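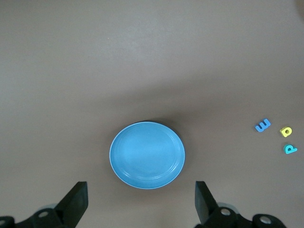
Tekcombe 원격조작팀 / 작업 시연 안내서

3장. 글자 옮기기 시연하기

2장에서 리더 암 연결까지 끝내셨죠? 그럼 이제 진짜 재미있는 부분이에요! 손으로 로봇을 움직여서 폼 글자를 접시에 담는 동작을 가르쳐 볼 거예요. 저도 처음엔 손에 힘이 잔뜩 들어가서 어깨가 다 뻐근했는데(진짜로요), 며칠 하니까 젓가락질처럼 편해지더라고요.

시작 배치
하늘색 접시는 비워서 두 손가락 사이에 오도록 놓고, 파란색·노란색·청록색 글자는 오른쪽에 흩어 둡니다. 글자끼리 딱 붙이지는 마세요. 방향은 제각각이어도 괜찮고, 저는 오히려 매번 조금씩 돌려 놓는 편이에요.

1. 그리퍼를 끝까지 벌리고 손목 카메라 화면을 켭니다. 접시와 글자 세 개가 전부 보여야 해요. 청록색 글자가 화면 오른쪽 끝에 너무 바짝 붙어 있으면 접시 쪽으로 살짝 당겨 주세요.

2. 제어 창에서 작업 이름을 고르고 에피소드 길이를 500스텝으로 맞춥니다.

3. 페달을 한 번 밟으면 녹화가 시작돼요. '삑' 소리를 듣고 나서 움직이세요. 저는 성격이 급해서 이걸 자꾸 까먹습니다.

4. 파란 글자부터 갑니다. 글자 바로 위까지 온 다음 수직으로 내려가서, 두께가 있는 옆면을 잡으세요.

5. 접시 테두리를 넉넉히 넘어갈 만큼 들어 올려서 가운데에 내려놓습니다. 던지듯이 놓으면 로봇도 그대로 배워요!

6. 노란색, 청록색 순서로 똑같이 반복합니다.

7. 시작 자세로 돌아와 페달을 다시 밟습니다. 잘됐으면 저장, 아니면 삭제를 누르세요.

참고: 중간에 글자를 한 번 놓쳤다가 다시 집은 건 지우지 않아도 돼요. Nasrin Bakhtiari 씨와 같이 정한 기준인데, 두 번 이상 놓치면 삭제합니다.

주의: 녹화 중에는 작업대 위로 손을 넣지 마세요. 글자가 바닥에 떨어져도 일단 페달부터 밟고, 팔이 멈춘 다음에 주우셔야 합니다.

주의: 손가락 끝으로 상판을 꾹 누르면 손목 모터에 과부하가 걸려요. 경고등이 켜지면 조작을 멈추고 팔을 천천히 위로 빼 주세요.

몇 번이나 해야 하나요?
한 사람이 한 번에 16회씩 하고 쉬세요. 더 하면 손이 지쳐서 동작이 지저분해지거든요. 이 작업의 목표는 모두 합쳐 240회입니다. 순서를 바꾼 시연은 같은 폴더에 섞지 말고 작업 이름을 새로 만들어서 저장해 주세요.

저장이 안 될 때
디스크 용량부터 확인하시고, 그래도 안 되면 창을 닫기 전에 Heikki Rantala 씨에게 연락 주세요. 창을 닫으면 마지막 에피소드가 날아갑니다. 저장한 시연을 다시 재생해 보는 방법은 4장에 적어 뒀어요.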